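Unance Storage and Counter Equipment
Trays and Jars > Tabletop > Pornau

Pornau Railed Tray with Capped Jars
Finish: dark gray
Stock status: tray in stock, jars in stock, replacement tabs on back order until August
Page revised 8 May 2020

Overview

The Pornau is a wide metal tray for use on a table or counter, supplied with translucent cylindrical jars for dry granular goods. The front corners are angled, which leaves clearance on both sides when the tray is placed on a narrow table. Raised rails run along the back edges. The side walls are low, and jars can be lifted in over them without first clearing the front of the tray.

The tray is intended for dry goods handled in small quantities: granulated ingredients, coarse sugar, dried resin, seed, pellets, bead material. It replaces the flat-backed Khumalo tray, which is no longer made. Accessories for the Khumalo do not fit the Pornau, with the exception of the jars, which are the same part.

Tray

Material: metal
Color: dark gray
Outline: wide, with angled front corners
Rails: raised, along the back edges
Side walls: low
Front tabs: 2, white, rectangular
Front corner fittings: amber, round, one left and one right
Empty weight: 3,150 g
Maximum evenly distributed load: 12 kg

The rails are fixed at the factory and are not adjustable. They are meant to stop a jar that is pushed too far back. They also serve for sliding the tray short distances on a smooth tabletop. Do not lift a loaded tray by one rail. A loaded tray should be emptied before it is moved to another table.

The front tabs are small and white and sit near the middle of the front face. They take a pencil mark or a narrow adhesive label. Users who rotate contents often generally prefer pencil. Ink from permanent markers will stain the tabs and cannot be removed with the cleaners listed further down this page.

The amber fittings at the front corners are press-fit. They can be pulled out by hand for cleaning and pushed back until seated. Left and right fittings are identical. If a fitting turns freely after being replaced, it has worn and should be changed.

Jars

Body: translucent, cylindrical
Cap: white
Size: one size only
Sold: singly or in cases of 12

Fill level can be judged from the side with the cap on. Color of contents shows through the wall, though not accurately enough to grade material by color; open the jar for that. Amber and orange materials tend to look darker in a full jar than in a shallow dish.

The jars are not vacuum containers. The cap keeps out dust and limits exposure to air, and for most dry material this is adequate for working storage. Material that cakes in humid conditions should be held in sealed bulk packaging and decanted in small amounts. We do not supply desiccant inserts for this jar. Third-party inserts can be used if they lie flat and do not prevent the cap from closing.

Do not store liquids in the jars. Do not stack filled jars on the tray. The caps are smooth and an upper jar can slide off with little warning.

A full jar is stable when upright on a level surface. A partly filled jar set down at a tilt may come to rest on its side, and the contents will move toward the cap. Check that the cap is closed fully before laying a jar down for any reason.

Placement

The tray should stand on a level table or counter with the rails at the back. Leave free tabletop in front of it for jars that are being filled, labeled or checked. On a table of ordinary depth, the far half is usually the right position for the tray, with the near half kept as working area.

Pale or fine-grained wood tops mark easily. The underside of the tray is plain and has no feet. Fit the felt strip set (part PN-7) if the tray will be moved often on a finished wood surface. The strips are cut to length by the user and should not run under the angled corners, where they tend to peel.

The tray may be placed against a wall. Where it is reached from both sides, pull it forward so that the rear rails are clear of the table edge.

Loading

1. Wipe the tray and let it dry.
2. Fill and cap the jars on the tabletop, not on the tray.
3. Place the first jar at the back left, near the rail.
4. Work toward the right, then forward.
5. Leave finger clearance between jars.
6. Mark the front tabs.

Left-to-right loading is a convention and can be reversed. What matters in shared use is that everyone follows the same order, particularly where jars hold different lots of the same material and look alike from the front. Lot numbers belong on the jar body. Caps get exchanged during cleaning, and a lot number written on a cap is lost as soon as that happens.

A jar can be gripped by the body or by the cap. Gripping by the cap alone puts the full weight on the closure, so check that it is tight first. For very fine material, set the jar down gently - a sharp knock compacts the contents and changes the apparent level.

Cleaning

Tray: damp cloth with mild dish detergent, then a dry cloth. No scouring pads. No chlorine cleaners. Granules collect where the side walls meet the base and are best removed dry with a soft brush before any water is used.

Jars: warm water and mild detergent, by hand. Dry completely with the cap off. Dishwasher use is not covered by the warranty, as the jars may cloud and the caps may lose their fit.

Tabs and corner fittings: same as jars. Refit when dry.

Vimix surface cleaner can be used on the tray finish at the dilution printed on its container. Do not use it on the jars. Rinse after use where food is handled.

Compatibility

The jars fit the Pornau tray and the discontinued Khumalo tray. They do not fit the Unance wall rack, whose openings are too narrow. Caps from jars bought before the Khumalo was discontinued will close on current jar bodies but may feel tighter.

No lid or cover is available for the tray itself. We are asked for this regularly. The rear rails make a flat cover impractical, and there is no plan to produce a shaped one.

Parts and accessories

PN-1 Tray, dark gray, with tabs and corner fittings
PN-2 Jar with white cap, single
PN-3 Jar with white cap, case of 12
PN-4 Cap only, white
PN-5 Corner fitting, amber, pair
PN-6 Front tab, white, pair
PN-7 Felt strip set, uncut

Jars are ordered separately from the tray. Order at least one spare cap per case if the jars will be washed frequently.

Delivery and inspection

The tray ships flat in a single carton with card pads over the rails. Inspect the rails and the angled corners on arrival. A bent rail cannot be straightened without cracking the finish, and a tray that arrives with one should be reported within 7 days and not put into use. Keep the carton until inspection is complete.

Light rub marks on the underside are normal and are not accepted as transit damage. Scratches on the upper surface are accepted if reported before first use.

Jars ship capped and nested in card dividers. Wash before first use.

Warranty

The tray is covered for 12 months against defects in the finish and in the attachment of the rails. Tabs, corner fittings, felt strips and caps are treated as wearing parts and are excluded. The warranty does not cover overloading, heat damage or use outdoors. The tray is not rated for oven or stovetop use.

Claims need the order number and a short statement of the fault. Returned trays should be empty and clean - we do not process trays returned with granular residue.

Pornau tray and capped jars on a wood tabletop
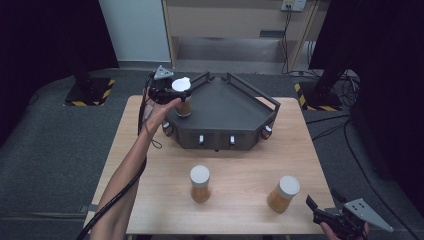 Hanan Qaisi wrote that the loading order works as described but that the tabs are too small for a lot number and a date together. She now uses them for the material name only and puts the rest on the jar body. She also asked whether PN-4 caps could be offered in a second color, as two grades of the same granules are hard to tell apart from above.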